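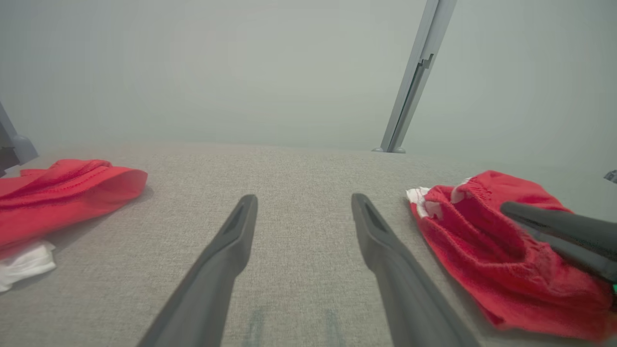

Rutholm Upholstery Fabric by the Yard

Item no. 1112
Width: 54 inches
Sold by the yard, cut to order
Minimum order: 1 yard
Ships from our Amport warehouse

Rutholm is a tight plain-weave fabric made for furniture that gets used every day. It has the look of linen and wears a good deal harder. We have sold it since our first catalog, and it is still the cloth most of our repair customers ask for when they want something that will go with what they already own.

The yarn is 70% polyester and 30% linen. The polyester gives it strength and keeps it from bagging at the front of a seat cushion. The linen gives the surface its small changes in thickness, which show up as short raised threads here and there. These are part of the cloth and are not treated as flaws when we inspect a roll.

Where to use it

Rutholm works for sofa and chair seats, loose cushions, headboards, dining chair pads, window seats and padded benches. It is heavy enough for tight upholstery without a backing. For box cushions we suggest a cotton liner so the foam slides in easily and the cover can come off for cleaning.

It is not an outdoor fabric. It will also fade in strong direct sun, like most cloth with linen in it. For a sunroom, look at our Vekent range instead, which is solution-dyed.

Colors

Oat
Flint
Warm Gray
Moss
Brick
Ink

Warm Gray and Oat are kept in stock all year. The other colors are woven in batches and may take up to nine weeks when we run out. The stock line next to the color menu is updated every morning.

Screens show color differently, and the grays are the hardest to judge. Please order a swatch before you order yardage. Swatches are 4 by 6 inches and the price comes off your first fabric order.

How much to order

Dining chair seat, drop-in: 3/4 yard
Ottoman, 24 inches square: 2 yards
Wing chair: 7 yards
Two-seat sofa: 11 yards
Three-seat sofa: 15 yards

These amounts are for plain furniture with fixed backs. Add a yard or two for a skirt, and one yard for self-welt on a large piece. Rutholm has no pattern repeat and no nap, so it can be run up the roll or railroaded. Railroading saves cloth on long seats and avoids a seam in the middle. Keep to one direction on the whole piece, though. The weave catches light a little differently when it is turned.

Order everything for one piece at the same time. Dye lots vary, and we can't match a lot once it has sold out. If you need more later, send us the lot number from the sticker inside the tube and we will check what is left.

Sewing notes

Use a size 16 needle and bonded polyester thread. Set the stitch length to 8 per inch for main seams. The cut edge frays more than you might expect from such a close weave – leave a 5/8 inch seam allowance and overlock it if the cover will be washed.

Mark with chalk on the wrong side. Wax chalk can leave a stain when pressed.

Cleaning

Cleaning code: WS
Vacuum with a soft brush every week or two. Blot spills right away with a white cloth. For marks that have dried, use a small amount of mild soap in lukewarm water, working from the outside in. Loose covers can be washed cold on a gentle cycle if the cloth was washed before cutting. Expect up to 4% shrinkage on the first wash. Press on the wrong side at medium heat.

Related items

Szczepańska striped ticking, item no. 523
Cotton cushion liner, item no. 2897

Returns

Cut fabric can't be returned unless it is faulty. Please check the full length before you cut – we can't replace cloth that has been cut or sewn. Swatches are not returnable.

Questions about yardage go to Lucimara Trindade at the cutting desk. Send the height, width and depth of the piece and a note of how many loose cushions it has.

Page updated Jun 13, 2026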